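Looking after Gavia: setting up and repairing a two-hand gripper station
Project report, second term

What I was meant to do

My brief was one line long: get Gavia running again and leave it so the next student can keep it running. Gavia is the station with the pair of hand-held grippers, left and right, that you wear out your forearms with while it records what both hands are doing. It had been sitting idle since December, the old notes stopped halfway through a sentence, and the left gripper had a wobble. I'd never taken one apart before (I did my first-year project on conveyor timing, so my experience of fingers was my own), and I was quite chuffed to get it.

I've tried to write this in the order I'd have liked to read it, which is setting up first, then the routine checks, then the repair that ate most of my term.

Setting up the table

The table matters more than I expected. If it creeps, your start position creeps with it, and you end up comparing runs that began in different places. I put grey tape on the carpet by the near corners and now I just shove the table back to the tape before I start. It takes seconds! The stands at the back go on their striped bases and stay there, and I've asked people very nicely not to hang coats on them.

Cables are the other thing. Each gripper has its own, and they need to drop off the table on their own side with enough slack that you can reach right across without feeling a tug. I had the left one far too short for the first fortnight and couldn't work out why my left hand always seemed to lag. Give it slack, check it isn't under a table leg, then stand where you're going to stand and wave both arms about like you're landing a plane.

For the test task I stuck with a book and an expanding lattice stand. A book is a good nasty test, I think: it's slippery, it's heavier at one end than you'd guess, and if the jaws aren't meeting square it swings round on you.
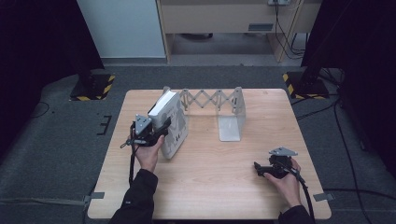
Left gripper on the book, right gripper waiting, lattice stand behind.

Start-up goes like this. Power first, then both grippers resting on the table with the jaws fully open, then Tostport, the logging program. Tostport takes its zero from wherever the jaws happen to be when it wakes up, so if you're holding something at the time your zero is wrong all session and it won't tell you. I lost a whole afternoon to that one. Open and shut each gripper 3 times, watch the numbers come back to the same place, and if they don't, restart the program before you go hunting for a mechanical fault.

The wobble

Right, the left gripper. With the jaws open you could take hold of one finger and rock it, only a little, but you could feel it click. My first idea was the finger itself, so I swapped it. Still clicked. My second idea was the screw, so I did that up tighter, and then (I'm not proud of this) tighter again, until the thread gave up and I had a second fault to fix as well as the first.

Signe Løken suggested I stop looking at the finger and look at the joint one further down. The linkage arms have a brass insert where the pin goes through, and on the worst one the insert had worked loose in the plastic. You could turn it with a cocktail stick. So the pin was fine, the finger was fine, and the bit in between was rattling round inside its own hole.

I'd assumed I would have to print a whole new arm, and I did print one, but the hole came out tight and the first insert went in crooked. The Drillness workshop let me use their pillar drill to clean the next one out by hand-turning the chuck, slowly, with the power off. That arm went together beautifully. I pressed the insert in, left it overnight, and checked it with the cocktail stick in the morning. Solid.

Pads and fingers

We have two sorts of finger going about on this project, the dark padded ones and the cream plates. The padded ones are kinder to whatever you're picking up but the pad edges go ragged, and once the edge lifts it catches on thin things like paper and the jaws don't let go when you ask them to. I check the top edge of the pad before every session by running a fingernail along it.
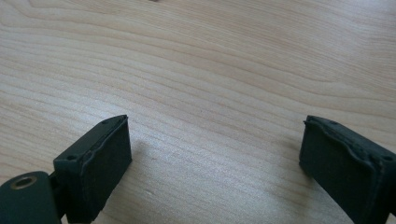 Mekdes Yilma thinks I leave the pads on too long, and that a pad ought to come off at the first sign of lifting instead of being pressed back down and trusted for another week. She'd also rather we wrote the date on the back of every new one. I've come round to the second idea more than the first, as the pads come from Phromma in small packs and I had 2 packs to last me the term.

The cream plates don't wear in the same way at all. What they do is flex, especially near the top, so a big round object can feel well held when only part of the plate is doing the work. I like to close them on something tall and check both sides by eye. If one side is touching higher up than the other, I loosen the plate screw a quarter turn, let it settle and nip it up again. Nip it! I've learnt my lesson about the other thing. 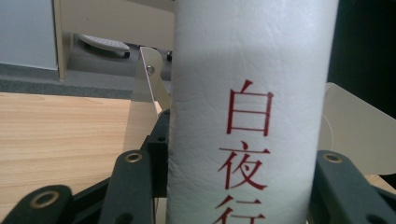
Cream finger plates closed on a white cylinder with red lettering.

How it held up

After the repair I ran 174 picks with the book, split over several sessions so my arms could recover. I had 13 drops. Most of those came early on, with the left pad, and after I changed it things calmed down a lot. I can't say how much of that was the pad and how much was me getting better at it, and if I had the time again I'd get somebody else to do half the runs.

The new arm showed no play when I stripped the gripper down at the end. The right gripper has never been opened as far as I can tell, and I'd like whoever has it next to look at its inserts before they look at anything else.
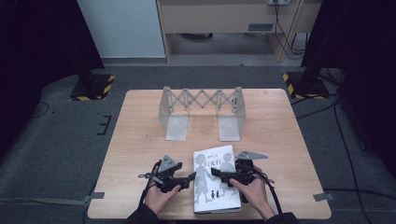

Can you swap an arm without redoing the whole set-up?
The table and cables can stay as they are, but you do have to restart Tostport with the jaws open, and then do the open-and-shut check again on both sides.

Left to do

The spare arm is in the drawer with two inserts taped to it. One of them is the crooked one, so please don't use that. The stripped screw still needs a proper replacement, as I've got a slightly longer one in there with a washer under it for now. And the start-up sheet needs typing up, my handwriting got steadily worse as the term went on.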